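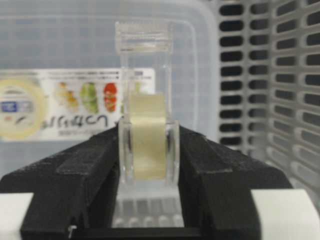 Comment enlever les traces de ruban adhésif sur une vitre sans la rayer ?
Lise Gosselin

Bonjour Lise ! Le plus simple, c'est un peu d'huile de cuisine sur un coton. Vous laissez poser 8 minutes, le temps d'un café, puis vous frottez en petits ronds et vous finissez au savon noir -- bien rincer, sinon la vitre reste grasse et vous allez me maudire au premier rayon de soleil. J'ai refait comme ça toutes les fenêtres de ma véranda en septembre, un vrai plaisir !
Analyn Umali

Sèche-cheveux, et on tire doucement.
Normand Poirier

L'huile marche bien chez moi aussi, mais pour de la vieille colle toute jaunie j'ai dû m'y reprendre à deux fois, avec du vinaigre tiède ensuite. Bon courage à vous !
Alžběta Šindelář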